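The Datum at Hutum

60 shares

The tide gauge at Hutum recorded the height of the sea every 15 minutes and had done so, with interruptions, for longer than the harbor had been dredged. It consisted of a stilling well, a float, a counterweight, a steel tape and a recorder. The recorder was a Trinerel drum, later replaced by a Trinerel logger in the same cabinet. All heights were referred to a brass bolt set in the quay wall, and the bolt was referred to nothing anyone could visit, the inland benchmark having been lost under the ferry car park.

I was sent there to close the record. The new gauge at Bellis, across the sound, had been running in parallel for a year. My instructions were to overlap the two series, compute the offset, remove the equipment and return the key.

The offset would not settle. For the first months of the overlap, Hutum stood above Bellis by a constant amount, within the noise. From a night in December it stood above Bellis by that amount and a further 4 millimeters. The step happened between one reading and the next. The last good value was logged at 2345. The final entry of the day, which the logger always wrote at 2359 as a check on its clock, already carried the difference.
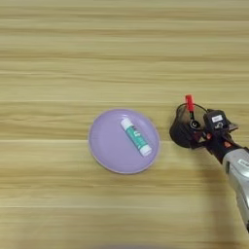 A step in a sea level record has a small number of possible causes. The sea does not do it. The float may take on water, but then it sinks by degrees and the trace droops over weeks. The tape may slip on its pulley, in which case the slip is generally a whole tooth, and a tooth on that pulley was far more than we had. The zero may be altered by hand. I worked through these in the gauge keeper's kitchen, where the department had arranged for me to sleep, with the printouts laid in date order on the floor. The table was a pale wood with a long straight grain, and a seam in it ran behind a round lavender plate. I caught myself reading the seam as a water line and judging whether the grain was parallel to it. It was late by then. I went back to the printouts.

The keeper had retired to the mainland in the spring. He had left his notebooks in a biscuit tin, in order, and they were good notebooks. Each weekly visit gave the time by his watch, the time by the logger, the dip of the tape against the contact point, the state of the sea and his initials. He did not comment on anything. In one entry the sea was "confused," and that was the most expressive word I found.

For the week of the step he had made his usual visit on the usual day, two days before it. The dip agreed with the logger. At the following visit the dip agreed with the logger again. If the dip and the logger agreed on both sides of the step, then the instrument had not moved relative to the bolt. That left the bolt.

I wrote this up in a paragraph and sent it to the office with the figures.
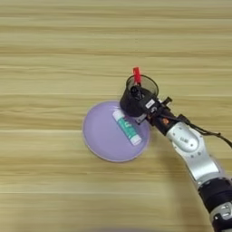
Innes Lindsay replied the same evening that a brass bolt in granite does not drop 4 millimeters in a quarter of an hour, that the quay had been inspected, and that I should look again at Bellis. The reply ran to two lines and was correct in form. A difference between two gauges does not say which of them has changed.

So I took the ferry. The Bellis gauge was a radar unit made by Trisitance, fixed on a steel arm over the end of the pier, with no well and no float. It had a maintenance log in a plastic sleeve. The log showed no visit in December at all. I leveled from the radar to three marks on the pier and the marks agreed with their published heights. I leveled again in the other direction and closed to less than a millimeter. There was nothing wrong with Bellis. I ate a sandwich on the pier and came back on the last boat.

That left the quay at Hutum, which I had no standing to doubt. I asked the harbor office for the berthing sheets. The clerk wanted to know which month, and brought the binder without asking why. On the night in question a coaster carrying road salt had come in ahead of weather and berthed at 2350. There was a note in pencil: heavy contact, fender no. 7, no damage reported.

Fender no. 7 hung directly beside the gauge.

I went down at low water with a lamp. The face of the wall was sound. Behind the ladder, where the fender chain was anchored, a single course of stone had gone down and in, by an amount I could feel with a fingernail and could not see. The bolt was in that course. So was the bracket that carried the well and the recorder. They had gone down together, which was why the keeper's dips had never disagreed. Everything he could measure from had moved with him.

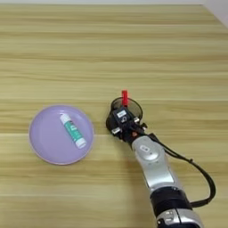

Department of Tides and Levels – Hutum Station

Station report, closing entry. Reference bolt found displaced downward by 4 millimeters with respect to adjacent masonry. Cause: vessel contact. Readings before the contact are unaffected. Readings after it are to be reduced by 4 millimeters. With this correction the offset between Hutum and Bellis is constant over the whole overlap, and the series may be joined.

I signed it and dated it 3rd November. Innes Lindsay countersigned without remark.

The keeper's notebooks were to go to the archive with the charts. Before packing them I considered whether he should be told. His readings for those months were all wrong by the same amount and had all been taken properly. The form had no box for it. In the end I wrote to him, gave the figures and enclosed a copy of the pencil note.

His answer came on a postcard some weeks afterward. He gave the time of writing and the state of the sea. He said he had heard the ship that night from his bed, and had thought at the time that he ought to get up and check the bolt against something, and had not been able to think what.

I took the key back to the office. The hook for it was labeled in his handwriting.

7 comments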